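Housekeeping Tips: Working Alongside the Room Units

Issued to room staff at Nimia Cornport by Freya Staniforth, Head of Housekeeping

The introduction of automated units on the second floor has altered the order in which a bedroom is serviced. Staff remain responsible for the finished room. The following points were gathered during February and should be read together with the existing room card.

Strip and sort before the unit is called in. Loose cloths and garments left on a duvet should be lifted by hand and checked for guest property. Dark items must be kept apart from white bedding at all times, as dye marks on a duvet cover are seldom removed in one wash.

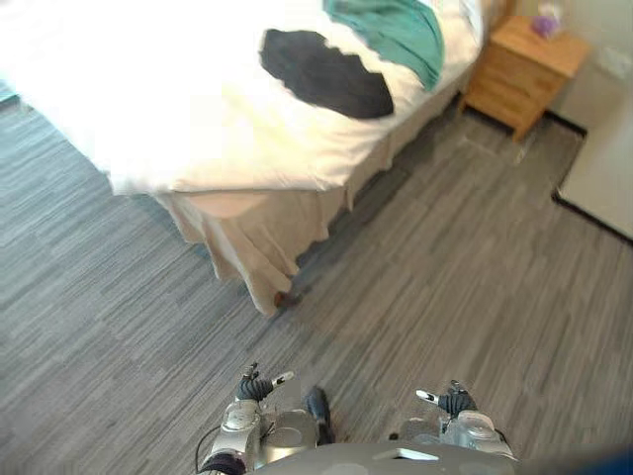
Valances require particular attention. Straighten the pleats from the head of the bed towards the foot, and shake out any bunching at the corners so that the hem hangs clear of the floor. A light mist of plain water will release most creases. Do not iron a valance in place.

Allow a clear path on the long side of the bed. Bags, trolleys and trailing flexes are to be left in the corridor. Staff should not reach across a moving arm to correct bedding; press pause, wait for 5 seconds, and then proceed.

Bedside tables continue to be done by hand. Wipe the top with a barely damp cloth, dry it at once, and open both drawers where there are two. Tissue boxes are to be replaced when fewer than a quarter remain.

Colleagues have asked whether hours will be reduced. No contracted hours have been altered. Time released from floor work has been moved to inspection and linen repair, and training for both is paid. Alfie Birkett keeps the training list in the linen room.

Housekeeping Office, Nimia Cornport, extension 643 | © Nimia 2023 | Back to top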